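We use cookies to keep you signed in and to remember your page settings. By continuing to browse you accept this. Accept / Manage settings

Monday, March 12, 2018
Idmont, bench notes, egg table

Picked up from the last entry, job 639. Morning went on the table itself. The old cover had a hard crease that an egg would roll to and stop against, so it came off and went in the bin. New cover is from the Reson stock, order 3368. Pulled it from the wall side first and worked toward the front edge, smoothing with a forearm. It still doesn't lie perfectly flat. Left it. A soft wrinkle doesn't seem to matter to the carton, and an egg put down gently stays put on it. An egg put down with any sideways push does not.

Chun-hung Kong asked for the carton to be turned a little from square with the table edge. Tried it square first, then turned. Prefer it turned. With it square the back cups are hard to see past the front row, and I kept bumping a front egg on the way over. Turned, there is a clear way in to most of the cups. The one at the far end is still awkward.

Carton is the pink one from Azar. The gray one is back on the shelf because two of its cups are crushed on one side and the eggs lean. The pink one is stiffer and doesn't rock when a corner cup is loaded on its own. It does slide on the new cover if pushed from the end, more than it did on the old one. Considered tape underneath and decided against it for now - we would have to peel it up each time the carton is turned and it would mark the cover.

Order of filling. Back row first, then forward. Tried front first for comparison and it was slower, and the hand has to come in over eggs that are already seated. Unloading is the reverse, front row out first. Eggs seat best when let go low, almost touching the bottom of the cup. Dropped from higher they sit crooked and need a nudge.

Loose eggs. These go in front of the carton, spread out, never touching each other. Two touching eggs are a nuisance: pick one up and the other one goes for a walk. One went off the front edge before lunch and was fine, but the floor there is hard and I would put a mat down. Olstead has mats in the July list, 7 to a pack, which is more than we need. Will ask next door if they want the rest.

Light is good at this table. The white wall helps. In the afternoon the overheads on the window side were switched off by someone and the eggs got harder to tell from the cover, both being on the pale side. Switched them back on. A darker cover would fix this, but it would show every bit of dust, and I am not changing it again this week.

Other things:
- Wipe the eggs before they go back in the carton. Dust collects in the cups and is hard to get out.
- Don't stack anything on a loaded carton. Someone left a clipboard on it.
- Cover offcuts are rolled up under the table. Long ones only, the short ones can go.
- The pen marks I made for the carton position on the old cover went out with it. Need to redo them in pencil.

Still open: whether a full carton should be the starting point or a part-filled one. Chun-hung wants full. I think part-filled is more useful to look at, because you see straight away which cups are giving trouble. We can do both and compare. Also want to try a lidded carton at some point, but the hinge on the one I have is nearly torn through.

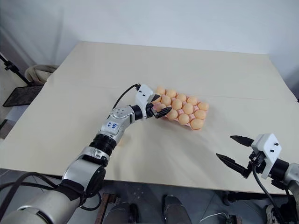
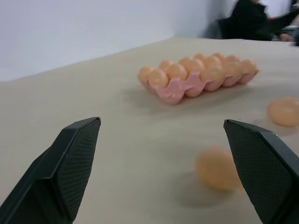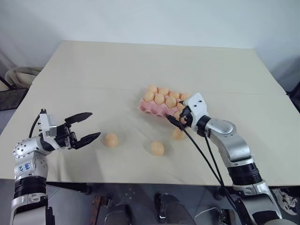

Pink carton and orange eggs, big table. Carton turned off square.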